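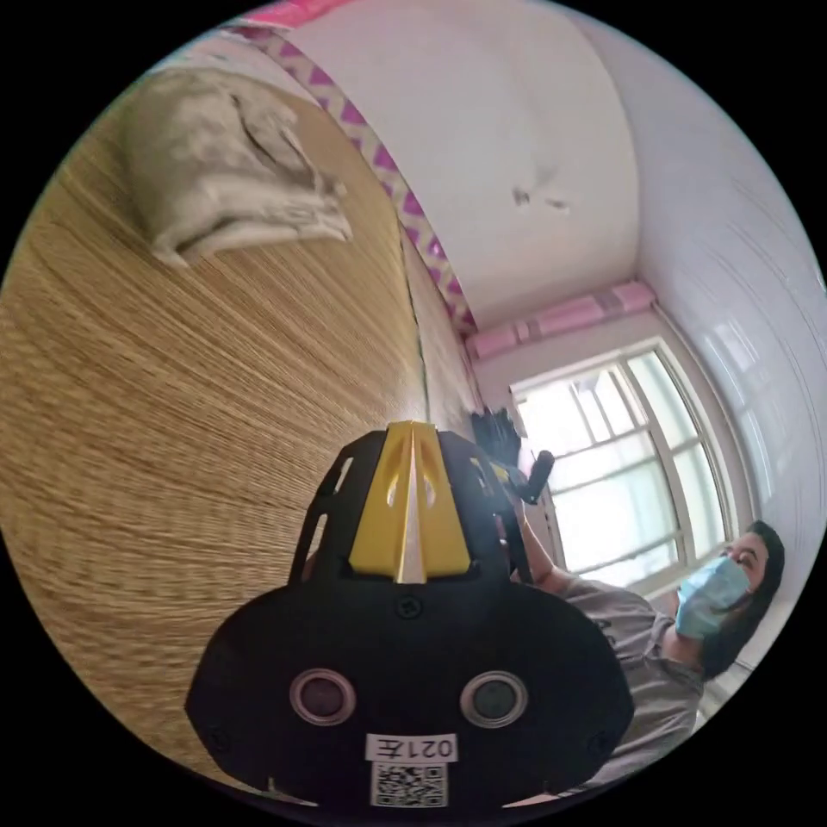
Haiyan Lu wants to know why the mat gets its own column when the sheet doesn't. Fair. The sheet gets changed and forgotten, the mat stays on the bed all summer and everything else has to work around it. Crumbs, creases, the edge strip catching on things. So it has a column. Sheet is under "other" for now, will move it if enough people ask.

Timen Bedding Notes, data card
Last touched 2nd August. Zihan Yin keeps the file.

What this is

Written notes on making up and clearing a bed in warm weather. Woven mat, light blanket, whatever clothes landed on top. 720 rows, one row per go at the bed. Every row says what was on the bed at the start, what got done to it and how it was left.

Started in April as a list for one apartment, grew from there. It's plain text with commas, opens in anything.

What's in a row

bed_id: which bed. Letters only.
mat: straw, rattan, bamboo, unsure. Use unsure a lot, half of these weaves look alike and the sellers mix up the names anyway.
mat_edge: color of the fabric strip or binding, if there is one. Free text. A mat can have more than one color on it so write all of them.
blanket: color and state. States are flat, bunched, folded, rolled, hanging.
clips: yes, no, didn't look.
clothes: on bed, on chair, elsewhere, none.
minutes: whole minutes. Capped at 30, anything longer is somebody taking a phone call.
left_as: same states as blanket, plus "gave up".
remarks: go wild.

Blanket rows

Most of the file. Khaki and beige come up all the time, and people can't agree which is which. Leave it how the writer had it, don't merge. If you need one value, "tan-ish" is what Zihan uses in her own sheet.

Bunched means soft heap, no clear corner. Once a corner is pulled out it's still bunched until there are two edges you can follow. We went back and forth on this and the older rows (first 20) are looser about it, treat with care.

For clips: corner clips, the little kind that hold a blanket or cover. Put the color down if you can see it. Don't guess what they hold to what, we had a bunch of rows saying "clipped to cover" where there was no cover.
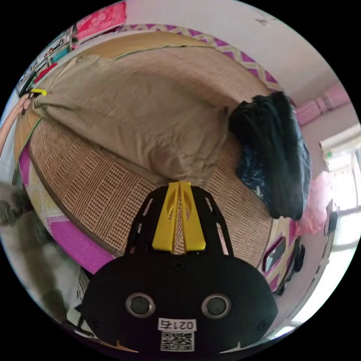
Clothes on the bed

Seperate column from blanket on purpose. Dark clothes in a pile are the worst to write up, you can't tell a sweater from a jacket till you pick it up. Just say pile and the color. "Black pile, right side" is a perfectly good entry. If the pile gets moved before the blanket gets folded, say so in remarks, order matters to the people using this for chore timing.

Fuzzy stuff: note it. Fuzzy things shed on a woven mat and picking the fluff out adds time. Beluvar lint roller is what Zihan has at home, doesn't do much in a tight weave. Damp cloth along the grain, then let it dry before the blanket goes back on.

How to fold for a row to count as "folded"

Find two corners on the same side.
Shake it out once if there's space, skip if there isn't.
Long edges together, lay it on the mat, smooth from the middle.
Fold again till it's narrower than the pillow.
Put it at the foot of the bed or wherever it lives.

A rolled blanket is rolled, not folded, even if it's neat. Geltine rows break this rule, they were brought over from an older list and all of them say folded. Fix coming.

Mat care rows

Tagged mat_care, almost 30 of them. Wiping, airing, sliding the mat back up when it has crept down. The edge strip is where they wear first, the fabric goes fuzzy and then the fibers behind it start to poke out. If the strip runs up against the wall check that side too, people never do.
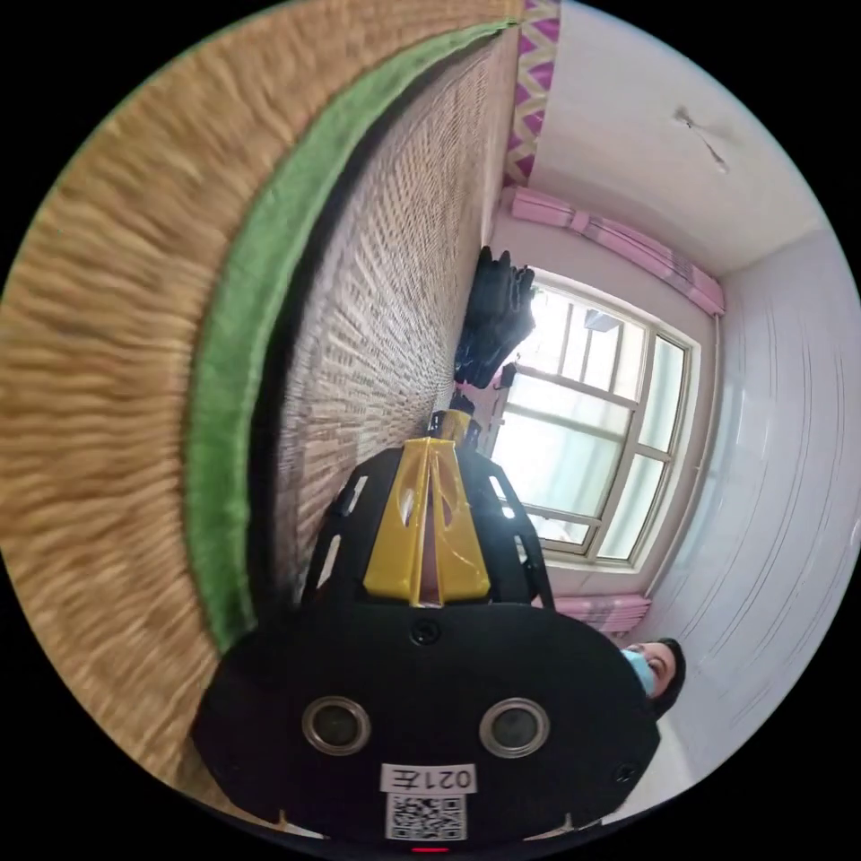 Don't fold a straw mat along the short way, it cracks. Roll it, loose, edge strip outward, and stand it up somewhere dry. Bamboo tile types fold on their own lines so those are fine. Jiang rows have the storage remarks written out longer than the rest, worth reading if you are putting one away for the winter.

Known problems

minutes is blank in 5 rows, lost in a bad copy and paste.
mat_edge spelled six ways for purple. Haven't cleaned it.
Some remarks are about teh pillow only. Pillow isn't in scope, leave them.
Left and right are from the foot of the bed, except Geltine, see above.

Not good for

Winter bedding. Bunk beds. Anything with a fitted cover over the mat. Judging how tidy a person is, please don't.

Sending rows in

Same column order, one file, your bed letters at the top. Zihan reads them in batches so give it a while. Haiyan checks the mat column.

To do

sheet column, maybe
split airing from wiping
rename "gave up"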